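Home | Notebook | Benches | Finishes | People | Archive

Filed under: Finishes, Bench tops

October 2020

Second look at the pale table. Kobe Aerts wants a yes or no on whether we buy more tops like it for the back workshop, and I still don't have one. My notes from August say "looks fine, ask again later," so this is me asking again.

The supplier's sheet from Sestell calls the surface "hard-wearing and easy to live with." Easy for whom? There is no test named, no figure for heat, and the cleaning section is two lines that tell you to use a suitable product. Lotte Nijs phoned to ask what a suitable product was and was told most of them. I've written that down word for word because I expect to need it.

What I do like is the color. A pale top makes a dropped screw easy to find, and people working on dark parts can see their edges without dragging a lamp over. Jarmila Vávra thinks it also makes the room feel bigger. Maybe. I'd say the room feels the same size and a bit more like a dentist's.

The grain bothers me more than it bothers anyone else. The streaks run on a slant, with tan bands and nearly white ones taking turns, and they bend just enough that you can't use them as a guide for anything. Twice now I've caught myself lining a part up with a streak and getting it wrong. Mieke says to use a square like a normal person. Fair.

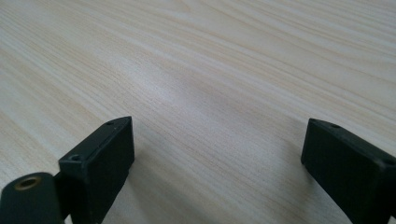

Pale top, nothing laid out on it. Note the sheen toward the upper center.

The sheen is my main complaint. The sheet says "low glare." I don't see how you square that with a soft bright patch sitting on the surface. It isn't a mirror, and the pattern still reads, but anyone marking out in pencil there is going to be tilting their head. Valeriano Cuesta's answer is to move the light. We could also buy a duller top.

Price, for the record: 486 per top from Sestell, against what Flamarard wants for a plain gray one, which I can't compare yet as their quote leaves out delivery. The full order as Kobe has it comes to 1,769 with fittings. I haven't been able to make that add up from the price list and have asked him for the working.

Smits in Plokthorpe say they've had the same top for seven years and it "still looks new." I'd want to see it before I repeat that to anyone. Lotte has offered to drive over.

To do:
- pencil, marker and glue on the sample offcut, leave overnight, wipe with plain water first
- ask Sestell again about heat, in writing this time
- get the Flamarard quote with delivery in it
- try a line of masking tape and see if it lifts the finish

Until those are done my vote is no. Kobe can put that in the order book if he likes.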